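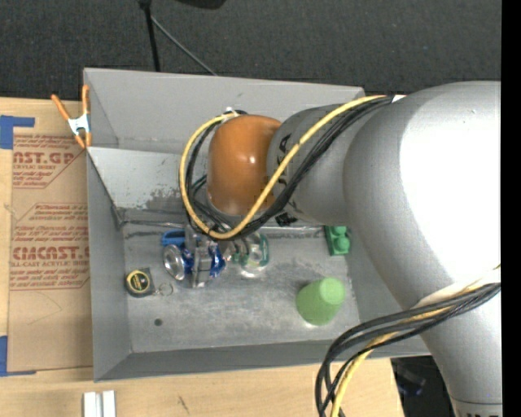 Oksanen 4-Row Mounted Cultivator
Zosberg Farm Equipment, Altdale

Share 13 | Comments 4

The Oksanen mounted cultivator is intended for row crop farms that require dependable weed control between planting and canopy closure. It attaches to a standard three-point hitch and is suited to small and mid-sized tractors. Row spacing is set by loosening the clamps on the main toolbar, sliding each gang into position and tightening the clamps again.

Each gang follows the ground independently on its own gauge wheel. Working depth is adjusted with a pin and may be changed in the field without tools. Sweeps are reversible, and replacement sets are kept in stock at the Altdale parts counter throughout the season.

Specifications
Rows: 4
Shipping weight: 2835 lb
Toolbar: welded steel, painted
Gauge wheels: one per gang
Warranty: 18 months, parts and labor

Options
Crop shields for young plants
Rear hilling discs
Pusance guidance bracket (fits the current toolbar only; owners of earlier models should contact the service department before ordering)

Orders and delivery
Orders for spring delivery must be received before the first of March. Units are shipped partly assembled. Final assembly by Zosberg staff is available at the Altdale yard for a fee, and customers may collect the finished machine during regular business hours. Freight charges are quoted separately according to distance.

Wearing parts, including sweeps, pins and bearings, are not covered by the warranty. A copy of the operator's manual is supplied with every unit.

Page updated November 20, 2019

This website uses cookies. By continuing to browse, you accept their use.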